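Joniscombe students teach grippers to make the bed

Anyone who has wrestled with a fitted sheet will be cheering on the robotics club at Joniscombe College this term. Its members have picked bed-making as their big project, and they're well on their way!

The club is recording people doing the job with hand-held grippers, one for each hand, so that a robot can later learn from the movements. By July the students had 143 recordings saved, all of them made with ordinary bedding in an ordinary bedroom.

"Cloth never lands the same way twice, and that's what makes it such fun," said Sinan Ateş, who leads the student team. "You pick up a corner, the middle slides off somewhere else, and you have to think again. I've started noticing how I fold towels at home."

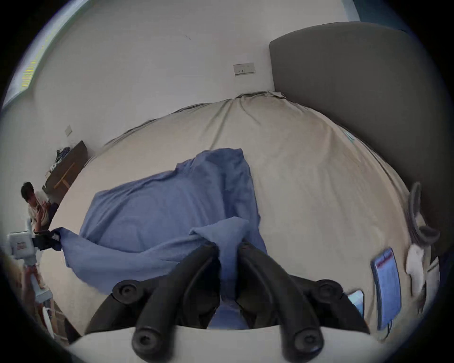
Two grippers at work on a blue sheet during the bed-making project.

The 12 members take turns at the grippers, then go through the recordings together over tea and pick out the good ones. Gisela Reuter, who teaches design and technology, says the talk at those sessions gets lively, with long debates about whether to start from the corner or the middle (she's a corner person herself).

Pillowcases come next, and the club hopes to try its first trained model on a real robot arm before the Vernora Schools Robotics Day. New members from any year group are welcome, and no programming experience is needed. Ask for Gisela in the workshop at lunchtime.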